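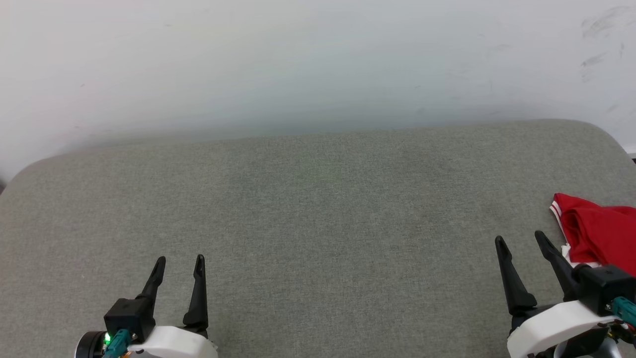 Gray upholstered surface against a white wall, with a red cloth at the right.

Brirville Harriers

The Brirville Harriers are a semi-professional American football team from the town of Brirville. They play their home games at Howells Field, which has seats for 2,578 spectators. The team colors are green and white, and the head coach is Gwion Powell.

History

The club was formed by former players of two high school teams, who wanted to continue playing after graduation. In the beginning it had no own ground and used a public park on the east side of the town. The move to Howells Field came after the third season. With standing places on the grass bank, the ground can receive 3,000 people, but this number was reached only in the derby against Cedoro.

Powell joined the club as a wide receiver and stayed for six seasons. A knee injury ended his playing career, and he worked first as receivers coach before he took the head position. Under him the team changed from a running offense to a short passing game – a decision that was not popular with older supporters, who were used to seeing the fullback carry the ball on most plays.

Season and roster

The regular season starts in late summer and finishes in October. Most of the players have regular jobs, so practice is held in the evening, 3 times per week. The league permits each club to keep 16 players from outside the county, and the Harriers have often used fewer than this. Contracts are made for one season only. For this reason the receiving group changes a lot from year to year, while the offensive line has been more stable.

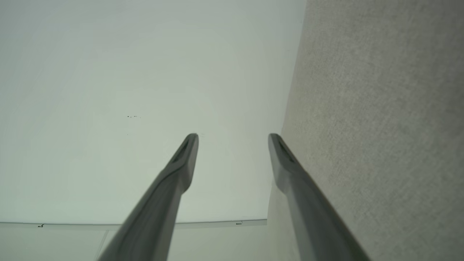

What happens when a Harriers player wants to leave during the season?
He must ask the club for a written release, and the new club cannot use him until the league office has registered it. After the final roster date no release is possible, and the player stays with the Harriers until the end of the season.

Rivalry with Cedoro

The game against the Cedoro Millers is played every year, with the home side changing each time. The winner keeps a painted milk can until the next meeting. Cedoro leads the series, although the Harriers won the most recent game at Howells Field with a late field goal.

Sponsorship

The shirt sponsor is Zinside, a local supplier of window frames. Its name is printed on the sleeve of the home shirt and on the back of the away shirt, under the number.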